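Filed under: People at Work
Search this site Search

I'd been at Niltia ten minutes when Mercedes Betancur handed me a coffee and told me not to put it down near the arm. "It'll clear it," she said. "It clears everything!"

Mercedes spent 22 years in cafeteria kitchens before she came to Ulbridge, and now she spends her days teaching a machine to deal with cups and saucers. I wanted to know what that's like. Weird at first, apparently – she'd never explained to anyone how you pick up a cup.

"You just do it. Then Jairo asks me, which side do you come from, where do your fingers go? I had to stand there and watch my own hand."

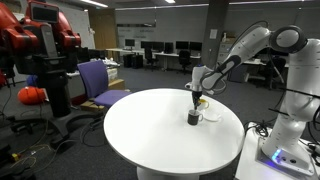
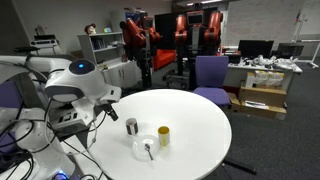

Round table, cups, start again.

Jairo Cusi writes the software, and he's the first to admit that the plan changed once she joined. They'd been chasing speed. Mercedes wanted it to go slower over anything with a handle (she won that one).

So is it coming for her old job? She took a while with that. "The lifting and the stacking, take it, please. My wrists are finished. But at lunch we had 900 people, and I knew who was having a bad week. I don't want them to lose that part."

Her old crew in Flurkach gets a trial in November. Two of them have already called her, worried about their hours, and she told them to ask for it in writing.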